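Kitchen Assistant, Part Time (Evenings)
Diltach House, Akbari Street entrance 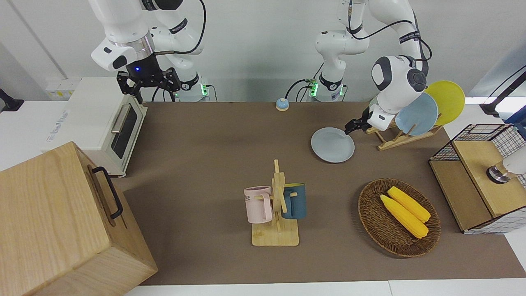

About the job

Diltach House is a residence for adult students at the Illent language school. We serve one hot meal each evening, Monday through Thursday, and are looking for a kitchen assistant to start after the summer break. You will work with the cook and one other assistant. Dinner is for 70 people in two sittings.

What you will do

Wash and cut vegetables and set out bread and salads
Serve at the counter during both sittings
Clear tables, run the dishwasher and put everything away
Wipe down counters and sweep the dining room
Check deliveries against the order sheet on Mondays
Write the date on leftovers before they go into the refrigerator

Hours and pay

The shift is 4 hours, starting at 4:30 p.m. Pay is $1,075 a month before taxes, paid on the last working day. Dinner is included on the days you work. The kitchen closes for 2 weeks in winter and for all of June. The winter closing is paid and the June closing is not.

What we ask for

You should be able to stand for most of a shift and lift a full crate of potatoes. Kitchen experience is welcome but not required. You need enough English to read labels and allergy notes. A food handler card is required by your first day. If you don't have one yet, apply anyway and we will pay for the course.

Please do not apply if you can only work one or two evenings a week. We tried splitting the job last year and it made the schedule too hard to keep.

Getting here

The Jaron bus stops across the street, and the last one leaves well after the shift ends. There is a locked bike shed in the yard. Staff parking is full at the moment.

How to apply

Leave a short letter and your work history at the front desk, or mail them to Diltach House, Kitchen Position. Tell us which evenings you could come in for a paid trial shift. Include a phone number and the best time to call. We will start calling applicants on July 3, 2024, and will keep the posting up until the job is filled.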